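February, 6:40 in the morning

Slept badly. The boiler pressure had dropped again overnight, so I topped it up before coffee and wrote the reading on the card by the valve. Third entry on that card this month. The expansion vessel is the likely fault. I will test the charge on Saturday's list along with the gutter bracket, if the rain holds off.

Most of yesterday went on the glaze tests for the Erkville order. Kiln log: slow climb to 100 C, held 2 hours to drive off water, then the usual ramp to a top temperature of 1114 C. Cooling was left to run on its own. I opened the lid when the pyrometer read 70, later than I wanted, but the last batch crazed and I am not going to guess at the cause with two variables moving.

Results by tile. The Sillora base with added silica is clean, no crazing under the loupe, slightly dull at the edges. The base without it crazed inside the hour. The third recipe ran and stuck to the shelf. I chipped it off and will need to grind that spot and put on fresh kiln wash.

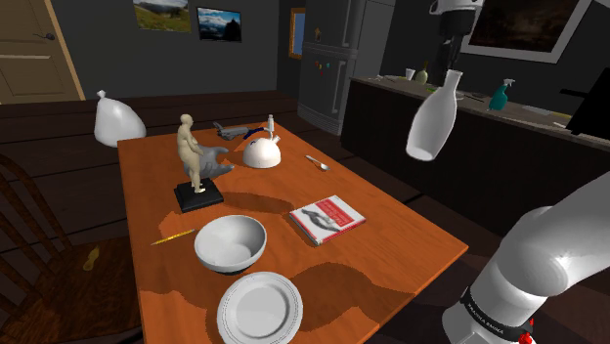
I-hsuan Tai called after lunch about clay. Her supplier has changed the grog in the stoneware body and has not changed the name on the bag. She measured more shrinkage than the data sheet gives, enough to matter for lids. I have four unopened bags with the new lot code and will make shrinkage bars from one of them before I throw anything that has to fit.

Kirsty Purves wants the narrow-necked form again, same height, thinner foot. I told her the foot is where it warps. She asked for a sample anyway. Fine. One with the thin foot, one with the old foot, same firing, same shelf.

Ordered: kiln wash, cones, a spare thermocouple. The present one reads low against the cones and has done so since December. Akinola still has not invoiced for the elements.

To do today: weigh out the silica recipe in a full batch, sieve twice, check the specific gravity and write it on the bucket lid this time. Reply to Naa Bonsu about the shelf space. Grind the shelf. Call about the boiler part before noon, as they close early.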